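Open morning at the Circombe drop-in
Posted Feb 23, 2022

The Circombe center opened its doors to neighbors, parents and a few people from the local councils. It has been running a drop-in for people who chew khat, or who used to, and for their families. I went with my colleague Nithin Kulkarni. We wanted to see how the service works now that it has moved out of the clinic on the main road.

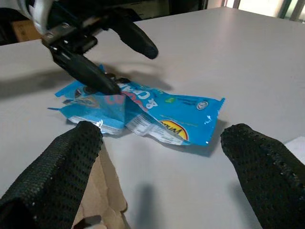
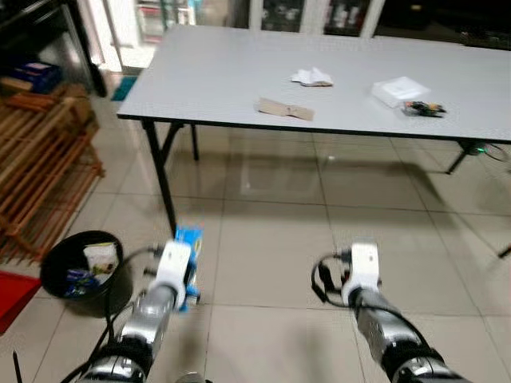
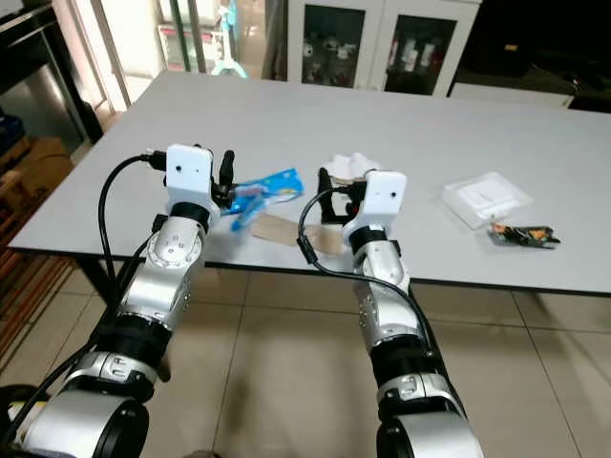

Does a person have to stop using khat before they can come to the drop-in?

People can come at any stage, including those who chew every day and have no plan to stop. Staff ask only that khat is not used or sold inside the building.

That was the first thing raised in the opening talk, and it came up again several times during the morning. Wekesa Mussa, who manages the service, said the old clinic had lost many people at the front desk. They were asked to fill in a form about their drug use before they had spoken to a member of staff, and a lot of them turned around and left. The form is now done at the second or third visit, and it is one page long.

The center is on the ground floor of the Kinyua building, behind the row of shops. The entrance is at the side. We were shown the waiting area, two small rooms for one-to-one talks, and a larger room used for group sessions. The walls between the small rooms have been rebuilt because voices carried. One father on the tour asked to test this and stood in one room while his son talked in the other. He said he could hear that someone was speaking but could not make out the words.

In the last year 244 people used the drop-in at least once. Nearly 200 of them lived within walking distance. Mussa said the number of women had gone up since a women's session was added in July, but he did not give a separate figure. The phone line, which is shared with two other towns, took 861 calls in the same period. Many were from relatives asking about money, sleep or arguments at home. Staff who answer the line speak English, Somali or Swahili, and a caller can ask for a call back in the language they want.

After the tour there was a discussion with the visitors. Opinions were mixed on whether the ban had helped. An older man said his street was quieter and that he saw his sons at dinner again. Another visitor said the price had gone up so much that families were now losing rent money to it, and that some younger men had moved on to pills. A woman who used to run a cafe said she had lost her business and had received no help to start a new one. Mussa did not take a side. He said his staff see the people in front of them and that the law is a matter for others.

Kulkarni asked about jobs. The center works with Dovoson, a training firm, on a short course in food hygiene and warehouse work. Places are limited and there is a waiting list. The other partner is Hono, which prints the leaflets. A batch of 600 had just arrived, and we took a few for our own office. The text is plain and the phone number is large.

Two things could be better. The sign at the side entrance is small, and we walked past it twice. The opening hours end too early for people who work in the day. Mussa agreed on both points. A new sign has been ordered. Later hours depend on funding, and he expects an answer before the summer.

Visitors are welcome to ask for a tour at other times by calling the center ahead. Groups should be kept to six or fewer, as the rooms are small and the drop-in carries on as usual while people are being shown around.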